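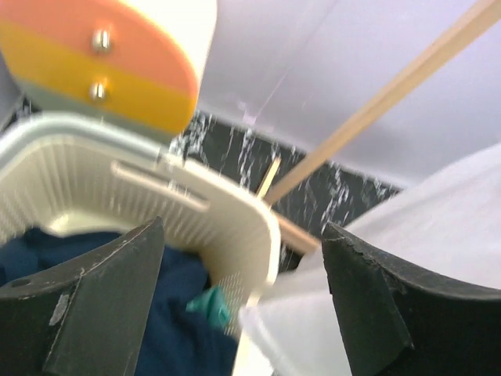

Cream basket and white fabric

Drakar 100 split keyboard: what we stock and what we think of it

The maker calls the Drakar 100 "the last keyboard you will buy." We have heard that from keyboard makers before, and we still sell plenty of second keyboards. So read this with some salt.

What you get: two halves, a braided cable between them, a key puller, and 22 spare switches. The shop at Wakville charges $578 for the set. That is a lot of money for typing.

The thumb keys are good. Ingrid Szabo used the board at the front desk through September and liked having Backspace under her left thumb. She did not like the Allivell software, which asks for an account before it will let you move a single key. We don't see why a keyboard needs to know your email. You can skip it by loading a layout file from the Srour editor, but the function layer has to be set up by hand.

The box says typing on it cuts wrist strain by 28 percent. Compared to what? We asked and got a brochure. Kwan-ho Tu still wears his brace.

Layout: ANSI, US legends
Connection: USB-C, wired only
Switches: hot swap, tactile or linear
Tenting: two positions, both steep
Caps: standard sizes except the thumb keys, so most replacement sets won't fit

Returns are accepted if the spare switches are still sealed. Ask for Cheuk-hei Yen if you want to try one before you pay for it. The linear version is on back order and we have no date.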